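Budget talk, Drelldale lab group - my notes

Slide 4. Say good morning, skip the history, go straight to money. Ask who has bought a gripper before and regretted the cables!
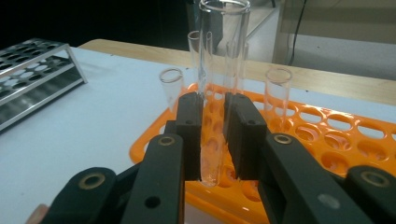 Our budget for the first year is 2000 for small parts, and I love how far that goes. Finger pads first: they wear, they get swapped, and the black ones on this tube each have a screw hole near the top, so put spare screws on the same order. Racks next. Orange plastic and shiny metal are both on the table, and I'd price both before you commit - every rack you add is another layout to plan for. Glass tubes come in packs of 84, buy two.

Slide 5. Zomora quote against Pruner quote. Zomora is 398 more but includes training. Pause here, people will want to write it down.

Slide 6. Lead time is 60 days, so order in February if you want to start in spring. Take questions on service contracts now, I have plenty to say!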